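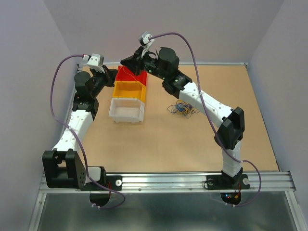
My first winter in particle physics, I was given a bump.

It wasn't a famous bump. It sat in a plot of the invariant mass of two muons and a photon, up near the edge where the data got thin, and it was handed to me by Helju Org with the words "somebody should look at this." I was the newest person in the group, so I was somebody.

I should say what a bump is. You add up the energy and momentum of the things that came out of a collision, work out the mass of whatever they might have come from, and put the answer in a histogram. Mostly you get a smooth slope made of uninteresting coincidences. If a real particle is hiding in there, you get a lump. If the dice are feeling mischievous, you also get a lump. Most of the craft lies in telling these apart, and most of the misery too.

Mine was about three sigma if you squinted. I squinted a great deal. I named it, privately, which you must never do. By February I had a draft abstract, two theory papers I was sure would cite me, and a fairly clear picture of the dinner at which I would be modest about it.

Then Ilze Liepiņa asked me where I'd been looking.

"At the bump," I said.

"And before the bump?"

Before the bump there had been 200 bins of nothing much. This is the look-elsewhere effect, and I had passed an exam on it. If you scan enough places for something strange, you'll find something strange, and you have to pay for all the places where you would have been equally thrilled. I paid. My three sigma went down to something you could get by sneezing on the detector.

There was still a bit left over, and I clung to it for another month. Agnese Mets took that away too, very kindly, by pointing out that the photon calibration I was using had been superseded. With the new one, some of my events shuffled five GeV to the left and the rest of them stayed put. The lump turned into a sort of shrug.

I was inconsolable in the way only a graduate student can be. Triin Šimkus, who shared my office and had killed two bumps of her own, bought me soup and told me to read about the neutral currents. So I did. In 1973 the Gargamelle people announced they had seen them, and then there was a long uneasy stretch in which another experiment saw them, didn't see them, and saw them again. (The joke was "alternating currents," which is a better joke than my field usually manages.) Those were real, of course. I found the story comforting anyway, mainly for the evidence that very good people can spend months not knowing what their own plot says.

What I ended up publishing was a limit. "No significant excess is observed." I rewrote that sentence more often than any other I've written, as if there were a version of it that would make somebody gasp. It has been cited a respectable number of times, usually in a bracket with four other papers, by people explaining why their own search goes further.

I was reminded of all this because a student wrote to me last week with a plot attached and no text in the email apart from a question mark. Electrons this time, a tidy little lump, one bin high and very pretty. I looked at it for longer than I needed to. Then I wrote back and asked how many bins she had, and which calibration, and whether she'd given it a name yet.

She says no. She took a whole day to answer, though, so I think it has a name.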